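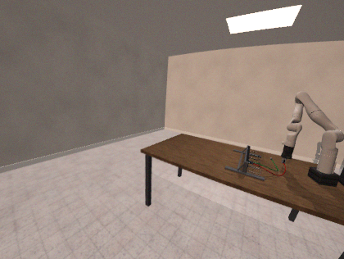

Week 9 Handout: Reading a Room Before You Furnish It
Interiors for Beginners, Jarkolville Evening School

Welcome back, everyone, and thank you for the lovely floor plans you handed in last time. I've been through all of them with a cup of tea at my elbow, and I was so pleased to see how many of you had remembered to draw in the door swings!

This week we slow down and think about surfaces. Most of us, when we get the keys to a new place, start dreaming about sofas straight away. I did it myself when I moved into my first apartment on Jasow Street, and I lived for a whole winter with a green couch that fought with the floor every single morning. So before you shop, please sit in the room for a while, at breakfast time and again after dark, and write down what is already there.

Start with the floor. It is usually the largest thing you will see all at once, and it throws its color up onto everything else. A pale floor bounces light around and forgives a small window. A dark one feels cozy and grounded, but it will ask more of your lamps. Then look at the walls, and last of all the ceiling, which people forget (I still do, sometimes, until I lie down on the rug and look up).
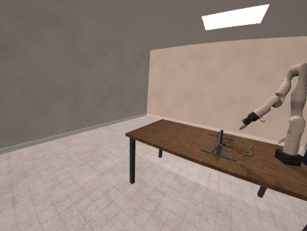

Odile Brandvold

Now a word on contrast, as several of you asked about it over coffee. When a dark piece sits against something light, your eye goes to its edges first, so the outline had better be one you like. When the tones are close together, you notice texture instead – grain, weave, little scratches, the way a cushion slumps. Beige walls get a bad name, but they are very patient company for wood of almost any color.

Try the squint test we did in class. Half close your eyes until the details go fuzzy and see which shapes are left. If one dark lump is pulling the whole room over to its side, you can move it, or put something of similar weight across from it.
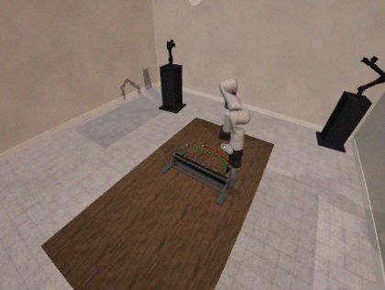
Fig. 3. Dark wood grain against pale tile.

For next time, please choose one room at home and make a surface list. Twelve entries is plenty, and a word or two on color and finish will do for each. Give yourself around 20 minutes, and do it twice, once by daylight and once with the lamps on – I think you'll be surprised how different the two lists are.

The reading is the Ntuli chapter on warm and cool neutrals, in the packet. Paint cards from the Nemex set are in the drawer by the sink, so borrow what you need and bring them back in November.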